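In Defense of the Mismatched Cupboard

My aunt owned 26 dinner plates and no two of them had ever met before they came to live at her house. Some came from church sales, one came home from a restaurant in Grondside that was closing its doors, and a couple were the last ones standing from wedding sets, hers and my grandmother's. When we came for supper there was a small scramble over who got which. My brother wanted the one with the rooster. I wanted a plain dark blue one with a chip on the underside that you could find with your thumb, and I would sit there through the whole meal finding it.

I bring this up because my husband and I have been shopping for dishes, and I have come out of the experience with an opinion I didn't know I was carrying around. I think we should quit buying dishes in sets. I think a household ought to collect its plates one or two at a time, slowly, the way it collects friends and recipes and extension cords, and I think supper would be better for it.

Now, I know how that sounds. I have friends with lovely matched china and I have eaten very happily from it, and I am not about to go into anybody's dining room and start swapping things around. But bear with me a little, because I believe the set has had a free ride for a long time. 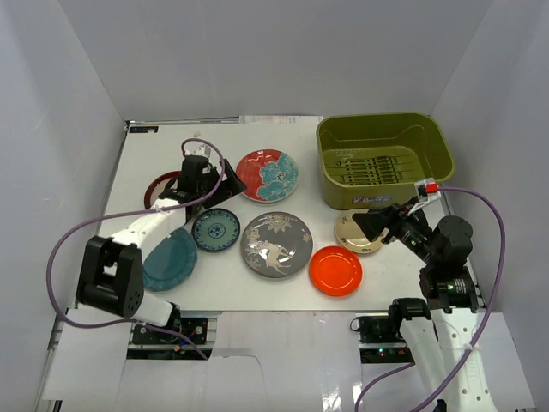 Start with the plain business of breakage. A set is at its best on the day you carry it into the house, and from then on it only goes downhill. You drop one plate and you own a set of seven, and seven is a sad number when you have company for eight. So you go looking for a replacement, and the pattern has been dropped, or the white has been changed to a slightly creamier white, and you end up on some website at midnight paying more for one salad plate than you paid for your shoes. I did this myself, for a pattern called Cillel that we got when we were married. I bid on one plate against a stranger for most of an evening, and I won it, and when it came in the mail I was afraid to put a sandwich on it.

When my aunt broke a plate, she said a word we weren't supposed to hear, swept it up, and the next time she was out at a sale she had a nice little errand. That was the whole of the tragedy. There wasn't any hole in the cupboard, just a bit of room.

Then there's the matter of money, which people are shy about and shouldn't be. The store where we were shopping had a service for twelve with a price tag of $2,352, and I turned the tag over in case there was a better number on the back. The young woman helping us was very kind about it. She told us many couples put it on a registry and let the family fill it in, and I thought of my cousins chipping in for a gravy boat they would see once a year, and I felt tired on their behalf. For $60 and a few pleasant Saturdays' worth of poking through thrift stores, you could feed the same twelve people off plates you picked out yourself.

My friend Maëlys Barbier thinks I am all wrong about this, and she has earned a hearing, having fed me more good dinners than I can repay. Her feeling is that a matched table is a kind of courtesy. Everyone gets the same plate, so everyone is the same sort of guest, and nobody's uncle is stuck with the ugly one. She also says that when the plates are quiet the food gets to do the talking. She serves a roast chicken with lemons that does deserve the floor to itself, I will give her that much.

I have turned her argument over a good many times while doing dishes, and I keep landing in the same place. The uncle doesn't mind. I have watched a lot of uncles. What makes a guest feel like a guest, in my experience, is being known, and there is something about a person setting the table and thinking, well, Ruth likes the green one, and putting the green one down where Ruth is going to sit. You can't do that with a set. You can only do it with place cards, and place cards make my family behave as if they're about to be audited.

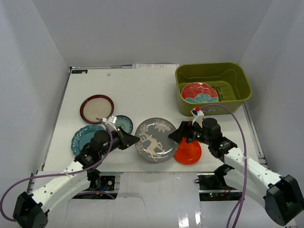
As for the look of the thing, I have come around to believing that mismatched plates go together far more easily than people fear. They are all round, or near enough, and they are all going to have potatoes on them. Minoru Kubo, who taught the evening pottery class I took one April, used to tell us that a shelf of bowls wants a family resemblance and no twins. He was talking about glazes, and I was making ashtrays for people who didn't smoke, but it stayed with me. If you keep to sizes that will stack, you have done most of the work. The colors will sort themselves out, and if they don't, dim the lights a little and bring out the bread.

I'll admit to two weak spots in my position. The first is stacking, as I said, and I have a shallow Shibata bowl with a wide lip that refuses to sit under or over anything and has to live on top of the refrigerator. The second is that a person can get carried away. There was a man in Kakcombe, when I was a girl, who was said to have 3,000 saucers in his barn, and I suppose he started out with a perfectly reasonable idea about saucers.

My aunt's cupboard got divided up among us in June 2019. We did it around her own kitchen table, with coffee, each of us taking a turn to choose, and what surprised me was how little arguing there was. Everybody already knew whose was whose. My brother took the rooster without even looking up. If there had been a fine set of twelve, one of us would have taken it home whole and the rest would have had a nice memory of it, or else we would have split it up and each had a fragment of something.

We didn't buy the dishes, by the way. We walked out with a potato peeler. The blue plate is on the second shelf by the stove, and I had eggs on it this morning.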